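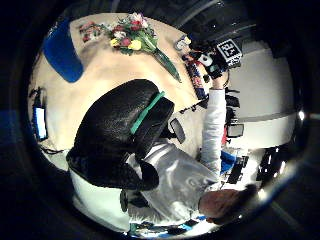
The most patient job in robotics

Teaching a robot to put away a cup is a lot like teaching a teenager, except that the robot would do it if it could. At Rumari, a small outfit on the Stokley business park, the lessons last all morning and the pupil isn't in the room.

The teachers work with a hand-held gripper: fingers at one end, a camera riding above them, a handle for the human. You pick a thing up and you put it down. The camera notes where the gripper went and what it was looking at on the way. Then you do it again, slightly differently, until somebody mentions lunch. The firm wants 300 good turns at each task before it will trouble a robot with them.

I managed 41 before my wrist lodged a complaint. Two of those were thrown out, one for dithering and one for what the log called "unclear intent", a phrase I have since used at home. 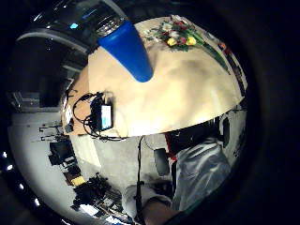

Why not just write a program telling the robot what to do?

People tried that for decades, and it works very well if every object stays exactly where it was put. A kitchen table doesn't oblige. Showing the machine lots of slightly different attempts gives it a better chance when things have moved.

The other method is remote control, practised across the corridor by a firm called Andetti. There the teacher sits with a pair of levers and drives a real arm from a few feet away. It looks more glamorous and it is a good deal slower. I spent several minutes trying to close the jaws on a sponge, with the arm copying each of my doubts in turn. 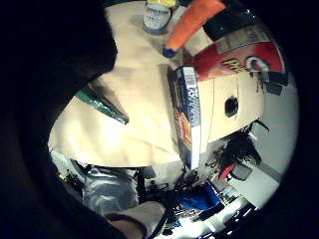 Andetti's people say their way is fairer, as the robot only learns moves it can make. Rumari's say theirs is cheaper and you can take it to somebody's house. The two firms share a kettle and remain civil.

What both dread is neatness. A teacher who always reaches from the left will raise a robot that is baffled by the right, so the staff have a printed sheet, known as the Cervantes list, of ways to be less consistent. It runs to 53 items. "Hesitate less" is on it twice. 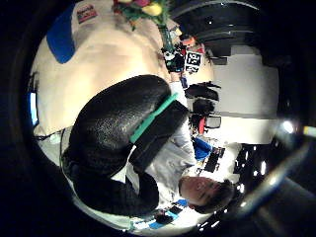
Dull work, then, but the skill in it is real, and much of it lies in the hands. Old hands at this grip lightly and set off without a wobble. They also get used to the kit: the big black glove with its teal-green strap, the cable hanging down beside it, all of it worn over an ordinary long-sleeved top in the middle of an ordinary day. By the afternoon I was reaching for my own biscuit at the approved speed, from the approved variety of angles, and nobody in the room thought it worth a remark.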